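Subject: Re: [livodcombe-homes] Limescale and shared laundry machines
From: Lindsay Mahuika

Leopoldo Tlapale wrote:

> The top loader in the Piltness block is leaving grey marks on
> sheets again. I run everything at 40 with a full cap of liquid.
> Is this the water, the machine or the detergent? Chunhua Zeng
> said descaling would fix it, but that was done in October and
> the marks came back.
>
> Also, should we be fitting a softener on the incoming main?

Leopoldo,

Probably the detergent, helped along by the water. Grey marks that smear when rubbed are usually a mixture of undissolved soap, softener and body oils. Limescale is white or pale brown and feels gritty. Rub a mark with a damp cloth before you do anything else.

Points on the machine side:

- Liquid detergent has no bleach in it. If every load is run at 40 with liquid, residue builds up on the outside of the drum, where you can't see it.
- Run one empty cycle at 90 with powder. If the machine has no 90 setting, use the hottest it offers and run it twice.
- Leave the lid up between loads.
- Fabric softener makes this worse. Stop using it for a month and compare.

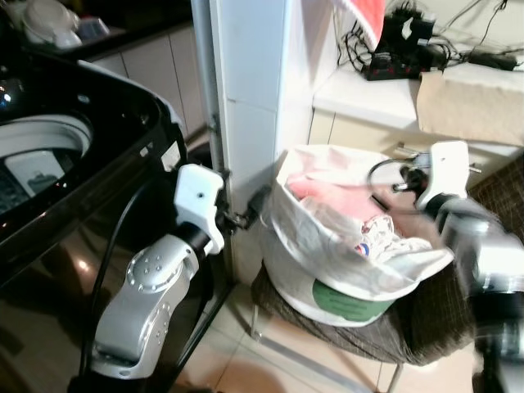
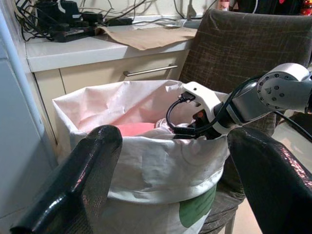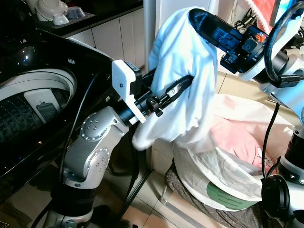
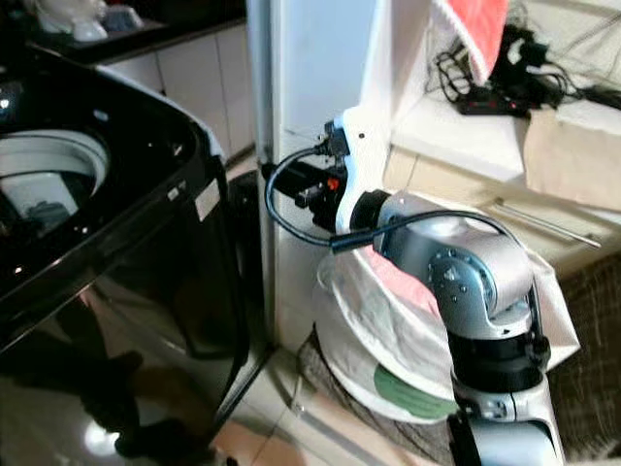 On dosing: a full cap is the amount for a heavily soiled load in hard water. Most bedding needs about half that — the table on the back of the pack is more reliable than the lines inside the cap, which are hard to read once the plastic has gone cloudy.

On the softener: I would not fit one on the main yet. Ingeborg Buschmann priced a Nuvix unit for the Ochoa block and the salt came to 78 a year on top of the purchase. It also needs a separate unsoftened tap for drinking water, and the Piltness riser has no easy place to put one. If scale on the heating element is the real worry, a small softener on the laundry feed alone would do the job.

A few things I still need from you:

1. The hardness figure from the water company, with its units. Sarahí Chávez has a list that mixes mg/l and degrees Clark, and I don't trust the conversions.
2. The spin speed in use. Anything under 1000 leaves more rinse water in the sheets, and whatever is dissolved in it dries into the cloth.
3. Whether the inlet filter has been cleaned. Close the valve first and keep a towel under the hose — it holds more water than you would expect.

Send the readings to the list so that Chunhua can add them to the maintenance sheet.

Lindsay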